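Dalisay Birth Chart Journal: Three Months In
Review by Janelle Dimaculangan

I bought the Dalisay Birth Chart Journal in March, after my old notebook of moon dates filled up. It's a hardcover made for people who follow their chart through the year. I'm a Virgo sun with a Cancer moon, and I have used it most nights at 9:30.

The first section is a blank chart wheel with space for your planets and houses. You have to bring your own birth data. The instructions send you to any free chart calculator, and copying mine over took one evening. The wheel is big enough to write in with a normal pen. The degree marks are small, and I needed my reading glasses for the fourth house, where I have three planets.

After that come the daily pages. Each has a line for the moon sign, a box for transits, and half a page for notes. The book has 411 pages in all, so it's heavy. I wouldn't carry it to work. 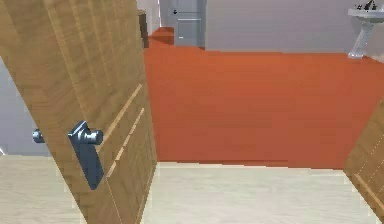
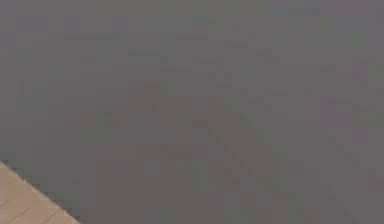 Wood grain in the first picture, plain gray in the second.

The sign profiles at the back are the weak part. Scorpio gets four pages and Capricorn gets one. The Gemini profile says the same thing twice about changing plans. My friend Noel Bañez is a Gemini and he read it and shrugged. If you already own a decent sign book, you can skip this section.

The retrograde tracker is better. It gives you a full spread for each Mercury retrograde, with room to write down what went wrong and check it later. I filled in one spread and found that most of my trouble had come the week before it started.

Paper is thick enough for gel pens. Markers bleed through. The ribbon frayed at the end in the second month, and I put a dab of clear nail polish on it.

I also tried the Tasow planner last year. It has better sign profiles and a smaller chart wheel, and it lies flat on the table. The Dalisay doesn't lie flat until you're well past page 105.

Good for: people who already know their chart and want to write every day.
Not so good for: beginners, or anyone who wants readings done for them.

Four stars out of five. I'd buy it again for the retrograde pages.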